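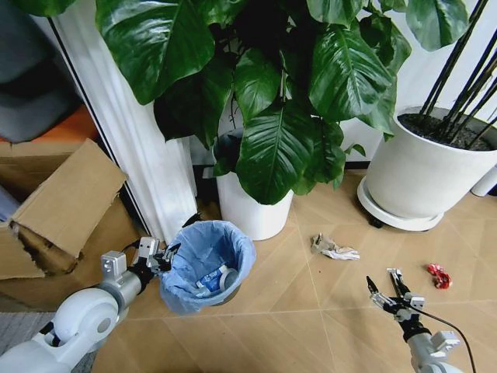

Kincaid Building Services Forum
Board: Shared Spaces and Housekeeping
Topic: Placement of wastebaskets near potted plants, lounge in 1210

W_Rosenthal
Posted 9:14 AM
Good morning. I am requesting comments on the revised housekeeping guidance for the lounge in 1210 before it takes effect in April. The present draft contains the following provisions.

Small wastebaskets are to be kept on the floor beside the large plants, where visitors are most likely to look for them. Liners are to be changed at the end of each day, whether or not they are full. Loose wrappers and tissues are to be picked up before the floor is swept. Flattened cardboard goes to the service corridor and may not be left in the lounge overnight.

Comments from all departments are welcome. Please keep them specific to the lounge, as the kitchen is covered in a separate topic.
Wanda Rosenthal, Facilities Office

northstair
Posted 9:52 AM
Our department does not support the first provision. When a wastebasket stands next to a planter, people who miss the wastebasket hit the soil. Last spring our staff removed gum, coffee stirrers and a parking receipt from the planter by the window. We recommend that wastebaskets be kept by the door.

H_VanDusen
Posted 10:20 AM
I must respectfully disagree with the previous post. Wastebaskets were kept by the door for most of last year, and the result was more litter on the floor at the seating end. Visitors do not walk 25 feet to dispose of a snack wrapper. I would support a short distance between the wastebasket and the nearest pot, provided that it remains at the same end of the room.
Hollis Van Dusen, Visitor Services

plantdesk_zindau
Posted 11:05 AM
Zindau holds the plant care contract for this floor. We have no objection to wastebaskets near the plants. We do ask that dropped leaves be put in the wastebasket and not pushed back into the pots, where they attract gnats. We also ask that planters on wheeled stands be moved by the stand. Pulling on the stems loosens the roots.

W_Rosenthal
Posted 11:31 AM
Thank you. The request concerning stems and stands will be added to the draft. May I also have comments on the liners? The Narnero liners now in stock are larger than the wastebaskets require, and I have received two complaints concerning their appearance. 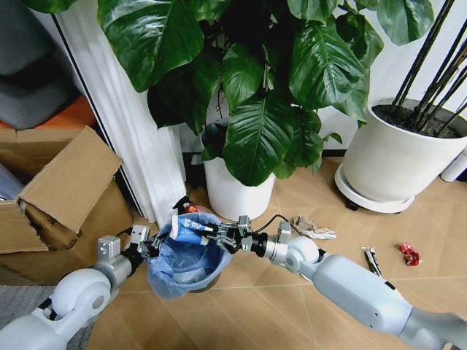 H_VanDusen
Posted 1:08 PM
The Narnero liners should be retained. A generous fold over the rim keeps the bag from sliding down when something is dropped in, and a close-fitting bag does not allow for it. The light blue one shown with my post drapes well down the sides of the wastebasket, and I consider that acceptable in a room of this kind. I would raise a different matter, namely the spray bottle with the red body on the floor by the white pot. If it is a plant supply, it should be kept with the other plant supplies.

plantdesk_zindau
Posted 1:40 PM
I cannot confirm whether the bottle is ours. Our staff are instructed to take their supplies with them, and I will remind them of this.

northstair
Posted 2:15 PM
On liners, we take the opposite view. The excess plastic looks untidy to visitors, and a larger bag costs more than a smaller one. Clekska offers a smaller size that was used on our floor for 2 months without complaint. We request that it be tried in the lounge before another order is placed.

H_VanDusen
Posted 2:33 PM
Were those the same wastebaskets? The ones on your floor are narrower, as I recall.

northstair
Posted 2:47 PM
They are narrower. The Clekska liners may therefore require a larger size than the one we used. I maintain the request for a trial.

W_Rosenthal
Posted 4:02 PM
The draft will be amended as follows. Wastebaskets will remain at the seating end, one full step from any planter. Narnero liners will be used until the present stock is finished, and Clekska samples will be requested in the meantime. Supplies of any kind are to be removed from the floor when work is completed.

The objection from northstair to the first provision has been recorded and will be sent forward with the draft. This topic remains open for comments on the cardboard provision, which has received none so far.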